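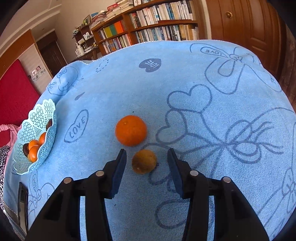 Review: Zeleke hand gripper kit, after one term in the robotics club
By Genalyn Dizon

Our club at Prolham bought two of these kits in August for the students who collect grasping demonstrations at home. They take turns with them, and I had one for 13 days over the break as well, so this covers both the club's use and mine.

Assembly
The linkages come loose in a bag with the pivot pins. Letay Yilma put the first one together in an afternoon. The printed instructions skip the step where you set the spacing between the two fingers, and we had to take one side apart again. The pins hold well once they are in.

Picking things up
Fruit is our standard task: take it off a soft surface and put it in a basket. Oranges are easy. The pads close evenly on them and the skin doesn't mark. Small round fruit is harder. On a plush blanket it sinks a little, and you have to bring the pointed tips in low without pinching the cloth. Abenezer Yimer logged 234 tries on small fruit and dropped or missed 34, so 200 good ones. Most of the misses were caught fabric.

Comfort
Fine for short sessions. Henok Demissie has small hands and found the squeeze stiff until the joints wore in.

What I don't like
The pads pick up lint and need wiping after every session on fabric. Spare pads are sold only as a full set. The case has no slot for the camera mount, so ours travels in a sock.

Compared with the Sakasex we used last year, it is lighter and the jaws stay lined up. The Sakasex had better instructions.

I would buy it again for a club with older students. For middle school I'd want someone to assemble it ahead of time.

Rating: 4 out of 5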